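Course Texts > Everyday Household Skills > Unit 6 > Chapter 13

Chapter 13
Small Things and Where They Go

Most household clutter is small. A sofa stays where it was put, but a charging cable can be on the desk in the morning and on the floor by supper. This chapter deals with the loose items that collect on floors and tabletops: cords, power strips, clocks, soft toys, and little containers. Chapter 12 covered clothing and bedding, and the sorting terms defined there are used again here without change.

By the end of the chapter you should be able to sort a mixed group of small items, store a cable without damaging it, and choose between a shelf, a tray, a basket, and a hook. You will also draw up a storage plan for one room. The plan counts toward your Unit 6 grade, so keep your notes from the exercises.

13.1 Sorting Before Storing

Begin with the floor. Things left there get stepped on, and cords are easy to trip over. Pick a single area and finish it before moving to the next. In the Eynon method, which this book follows, every item is placed in one of four groups: power, comfort, desk, and unknown. The groups are broad on purpose. A clock goes with desk items even if it sits by a bed, and a toy is a comfort item whatever its size.

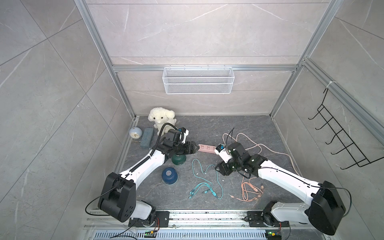

Figure 13.1 Mixed items before sorting. The power strip belongs to the power group and the teddy bear to the comfort group.

The unknown group is for anything you cannot name or whose use you are unsure of. Leave these items together and return to them last. Do not open an unlabeled container to find out what it holds. Ask the person it belongs to.

13.2 Cords and Cables

A cable with several ends takes more care than a plain one. The thin branches bend sharply if the cable is wrapped from the wrong end. Lay it flat first and separate the branches from one another. Hold the thick connector, then wind the cable in loose loops about the width of your hand. Fasten the coil with a soft tie and leave the branch ends free.

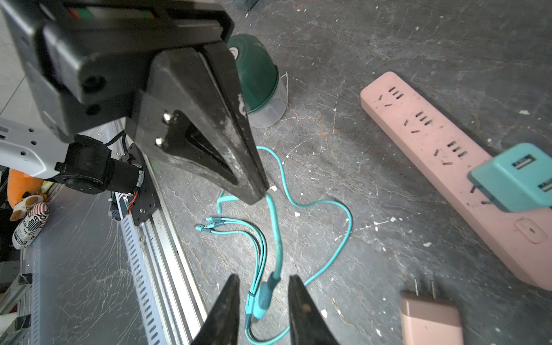
Figure 13.2 Charging cable with three branch leads, laid out on the floor.

Power strips are stored separately from cables. Unplug the strip from the wall, remove anything plugged into it, and wipe it with a dry cloth. See Table 13.2 for cord lengths and tie sizes.

13.3 Using the Walls

When floor and shelf space is short, look up. A wire basket hung from a crossbar keeps light items in view and off the floor, and a rack with hooks takes up very little room on a side wall. Podbridge, the sample apartment used throughout Unit 6, has 13 feet of usable wall in its main room, and the first plan drawn for it used only six.

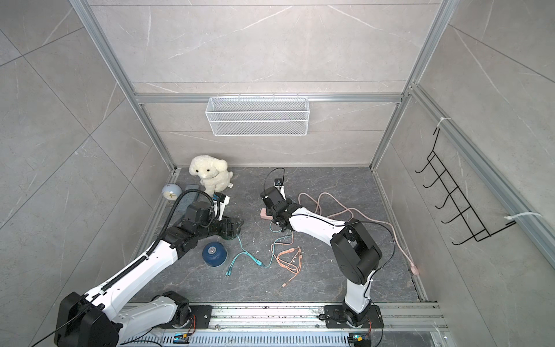

Hang baskets at a height the shortest person in the home can reach. Put soft toys in them before hard objects, and keep heavy items such as full canisters on a low shelf. Check the fastenings of any rack before loading it, then check them again each January when you review the plan.

Terms to know: comfort group, power group, branch lead, hanging storage, review date.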